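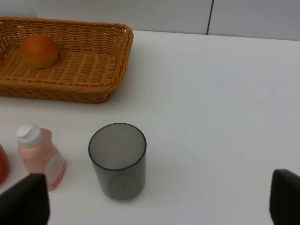 Undedley gets its bread back, and I've already eaten too much of it

25/09/2026

If you've walked down the bottom end of Trarcombe Lane this week you'll have smelt it before you saw it. The old bakery is open again! The lights are on, there's a proper queue, and by the time I got to the front of it this morning the cheese scones had gone, which I'm trying to be grown up about.

For anyone new to Undedley, the bakery shut two years ago when the last owners retired to be near their grandchildren. We all said somebody would take it on within the month. Instead we got whitewashed windows, a pigeon in the upstairs flat and a lot of driving to the supermarket for bread that goes stale if you look at it. I'd more or less given up hope, and so had the man in the paper shop, who told me in the spring that it was going to be a vape place.

It's the work of Sunee Kaewkla and Anjana Dissanayake, who met on a night shift at a big bread factory and spent most of their breaks moaning about the bread. I caught them at the end of the lunch rush, both sitting on upturned flour tubs in the back with mugs of tea. Sunee does the loaves and starts at three in the morning. Anjana does everything sweet, plus the talking.

"We looked at 15 places before this one," Anjana told me. "Nice places, some of them. Then we came here and the oven was still in, and Sunee just stood there stroking it."

Sunee says she did not stroke it. She says she was checking the door seal.

The oven is a big old brick-lined thing, and getting it going again swallowed a good chunk of their savings. A firm called Hulteck came out to look at the flue and found a bird's nest, half a broom and a newspaper from before I was born. The work should have taken a week and took nearly four. They also had to have the floor levelled (if you remember how your shopping trolley used to roll towards the counter by itself, that's gone, and I rather miss it) and the electrics done from scratch.

Some of the money came from all of you, of course. The whip-round that started in the pub in spring ended up at more than 3,000 pounds, and everybody who put in gets a free loaf. Anjana has the list taped inside a cupboard door and crosses people off in green pen. If you gave and you haven't been in yet, just say your name at the till – they won't ask you to prove it.

Now, the bread. There are four loaves to begin with: a white tin, a wholemeal, a seeded one and a sourdough that takes two days from start to finish. I've had the white and the seeded. The white makes the sort of toast I remember from my nan's, with a crust that fights back a bit. The seeded is lovely but gets everywhere, so don't eat it in the car. My husband has opinions about the sourdough being too holey for marmalade, but he's eaten most of it, so I don't think we need to listen to him.

On the sweet side there are Chelsea buns, a treacle tart by the slice, the scones I didn't get, and a coconut and cardamom cake that Anjana learnt from her mum. I had a piece of that standing up in the street and then went back in for another to take to my sister, who has still not received it.

Prices are about what you'd expect. The white tin is cheaper than I'd feared, the sourdough dearer than I'd like, and anything left in the last half hour goes for half price. They made 800 rolls in the first three days and sold the lot, including a batch that Sunee said was too dark and tried to hide under a tea towel.

There's been some grumbling about parking, so I asked. There are two spaces outside and they're for 20 minutes, same as they always were. The Sithole family at the garage across the road have said people can pull in on their forecourt before nine, as long as you don't block the air line. Please don't block the air line. I was asked to put that in twice, so there it is.

The 46 bus stops practically at the door too, and if you're coming down from the top estate it's an easier way to do it than the hill with a bag of buns.

What else? They're looking for a Saturday person, sixteen or over, who can add up and doesn't mind an early start. No experience needed. Pop in after two when it's quieter and ask for Anjana. They'd also like to hear from anyone with old photos of the shop, as there's a bare wall by the door that they'd like to fill. I know for a fact that some of you have pictures of the Jubilee street party with the bakery in the background, and I know this because I'm in them in a paper crown.

Cakes for birthdays will start in a few weeks, once they've worked out how much the two of them can manage. They don't want to take orders and let people down. The same goes for the pub and the school, who have both been asking about a regular delivery. Sunee's answer to all of this was that she would like one full night's sleep first, and I think she should have it.

The tables in the window are coming as well, though only three of them, and there'll be tea and filter coffee and nothing with foam. I asked about foam. I was told there are plenty of places for foam.

One small correction to something I put in the last round-up: I said they'd be open seven days. They won't. It's six, closed Mondays, half past seven until three or until the shelves are bare, and so far the shelves have been winning. If you want a particular loaf, ring the day before or write it in the book by the till and they'll put your name on a bag.

I'm going back tomorrow for a scone. If you're ahead of me in the queue, leave me one.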